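Stick wrapper

A stick wrapper is a long, narrow packet holding one piece of snack food, usually a puffed corn stick, a biscuit or a strip of dried food. It is common in Japan, where small snacks are sold singly at low prices, and is now found in many import shops elsewhere. The name covers the shape of the packet and has nothing to do with what is inside.

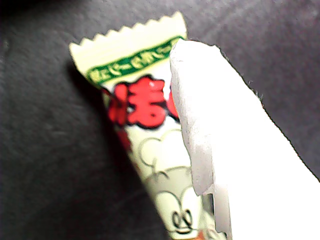 Reading time: 2 minutes

Construction

Most stick wrappers are made from a continuous strip of printed film. The strip is folded into a tube, joined along its length, filled, and then pressed shut across both ends. The end seal is called the crimp. It is often cut in a zigzag, giving a row of small teeth along which the packet can be torn by hand. The crimp is commonly left without printing, as on the cream packet shown in this article.

Printing

There is little room on a stick wrapper, so the product name is set large. Bold lettering with a dark outline is usual, and the red characters edged in black on the cream packet are typical of the style. Smaller text may be repeated along a band near the top, here a dark green one running on the slant. Cartoon characters are also common, as many of these snacks are bought by children.

Sizes

The trade sizes used by the packaging firm Comolis run from No. 1 to No. 9. No. 7 is the longest in ordinary shop use. The Zolgate film plant supplies the strip in reels of 1380 metres. A counter box normally holds 200 packets, laid in layers.

Storage and sorting

Loose packets are awkward to stack and slide off one another. At home they are often kept in a divided tray, with the long compartment used for the packets and the shorter ones for small items such as tape or clips. The Ambrose pattern of tray, with two square compartments beside one tall one, is a well-known layout. Packets of puffed snacks should be laid flat with nothing heavy on top.

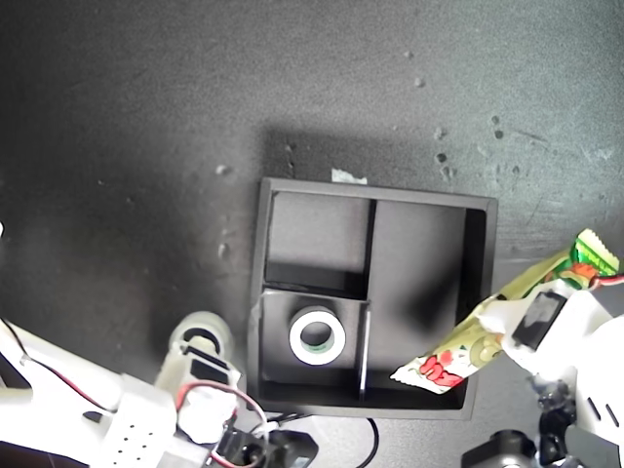

A three-compartment tray with a roll of tape, and a stick packet at the right.

Collecting

Empty wrappers are collected in a small way. They are slit along the back join, wiped clean and pressed flat. Collectors prefer both crimps whole, so the packet is opened from the back. The Kuten list, first issued one December by Ánh Chu, sorts wrappers by main colour and then by the character printed on them.

Last updated: Tuesday, March 17, 2020

Comments

marrowfat: Is the Kuten list still in print? My copy stops at the yellows.

Denise P: I store mine upright in a jug and they keep perfectly well. Trays take up too much of the drawer.

tinlid: The section on sizes could do with the widths as well.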